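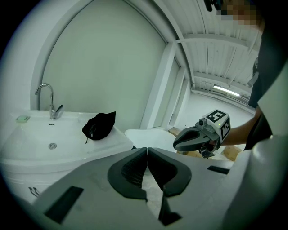
Washing dark clothes by hand without ruining them

My mother had one rule for black clothes, which was to buy them cheap and expect them to go grey. I believed her until well into my thirties, and I must have thrown out a small mountain of perfectly sound jumpers on the strength of it. Then I moved to Flastdale, into a flat with no room for a washing machine, and for 4 years nearly everything I owned went through the bathroom basin. You learn a fair bit that way (mostly by getting it wrong first), and the odd thing is that my dark things from those years have lasted better than anything before or after.

I have a machine again now, but I still do the blacks and navies by hand. It takes me 15 minutes on a Saturday morning while the kettle is doing its business, and I rather like it. What follows is how I go about it, with a few bits borrowed from readers who have written in over the years.

Before you run the tap

Turn everything inside out. Most of the fading you see on a dark top comes from rubbing, and you would much rather the rubbing happened on the side that faces your ribs. Do up zips, empty pockets, and have a look for stains while the cloth is still dry, as a damp black sleeve hides everything.

Give the basin itself a proper wipe and a rinse as well. Toothpaste is the great enemy here. A dried smear under the rim will leave a chalky mark on a black shirt, and if it is one of the whitening sorts you may find you have a pale patch for good. I keep an old flannel on the side for this and nothing else.

Testing for dye

If the thing is new, wet a corner of the hem and press it in a sheet of white kitchen paper. A faint shadow is nothing to fret about. If the paper comes up looking like a newspaper left out in the rain, wash that item alone the first few times, and don't leave it sitting against anything pale, including your good towels. Ask me about the peach bath sheet some time!

A word about vinegar and salt, as I get more letters about these than about anything else. People swear that a soak in salty water will "set" the dye in black cloth. I have tried it with table salt, with sea salt and once with the stuff for the dishwasher, and I could see no difference at all with any of them. A spoonful of white vinegar in the last rinse does help to shift leftover soap, and leftover soap is often what makes black look dusty, so I can quite see how the story got about.

The wash

Cool water, always. If it feels pleasant to your hands it is probably a touch too warm. I fill the basin a bit over half way, because you need room to move the cloth about, and I put the soap in before the clothes so that it has properly melted away. A teaspoon of liquid is plenty for one top. Powder can be a nuisance in cool water, and the little undissolved grains lodge in the seams and show up white when you iron.

Then push the cloth under, press it against the bottom of the bowl with flat hands, let it drink the water back up, and press again. Please don't scrub one half against the other. Trevor Blackburn, who wrote to me from Jerkdale after I did a piece on school trousers, likes to count 13 slow presses and then leave the whole thing alone until he has finished shaving. I have never counted, but the leaving alone is very good advice. Cuffs and collars can have a little rub with a fingertip and a drop of neat soap, and that is all the roughness they need.

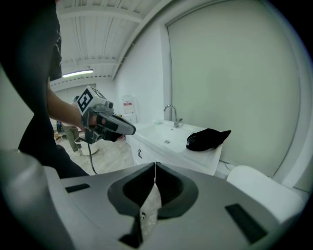 Rinsing, and when to stop

Let the dirty water go before you lift anything out, or you simply pull the cloth back up through all the grime you have just got rid of. Hold it to one side of the plughole or it will sit there like a stopper. Then fill again with clean cool water and press as before. I do 2 rinses for thin cotton and carry on longer for anything thick, and I go by feel more than by looking. Slippery means there is still soap in there. When the cloth squeaks a little between your fingers, you can stop.

The water may still have some colour in it at this point, especially with black denim. That's only spare dye, and you could stand there rinsing until teatime without seeing the end of it.

Getting the water out

I used to wring everything like a dishcloth, and I have the twisted side seams to prove it. These days I gather the thing up in a ball and squeeze it against the side of the basin, working along from one end to the other. After that it gets laid flat on a towel, rolled up like a Swiss roll and knelt on. Kneeling is much kinder to the wrists, and you would be amazed how much comes out.

For something small and plain, such as a cloth or a scarf, you can hold it up by one edge for a minute over the bowl and let it drip before you roll it.

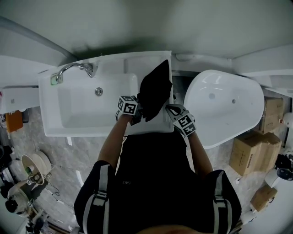 A black cloth held over the basin with both hands.

Drying in the shade

Sunshine fades black faster than washing does, I'm quite sure of it. On a bright August day I hang mine indoors by an open window, still inside out, and leave the line for the sheets. Jumpers go flat on the rack, and shirts go on a fat hanger with the top button done up. Keep them off the radiator too, if you can bear the wait. The bit that touches the metal goes stiff and sometimes a slightly different shade.

Takeshi Kobori sent me a tip that his grandmother used, which is to give each piece one good sharp shake before it goes up, holding it by the shoulders. It saves a great deal of ironing – and if you do iron, do it from the inside, or you will get those shiny patches along the seams.

Looking after the basin afterwards

Dark dye can leave a greyish line at the water level, particularly if you have wandered off and forgotten a soak. It comes away with a damp cloth and a dab of bicarbonate of soda, provided you get to it the same day. Pull the fluff out of the plughole while you are there. Black lint and old soap make a sort of felt down in the pipe that can take up to an hour to shift once it has settled in, and I speak from bitter experience and a bent coat hanger. Run the hot tap for a bit, wipe round the foot of the tap where the water collects, and hang the flannel up to dry for next week.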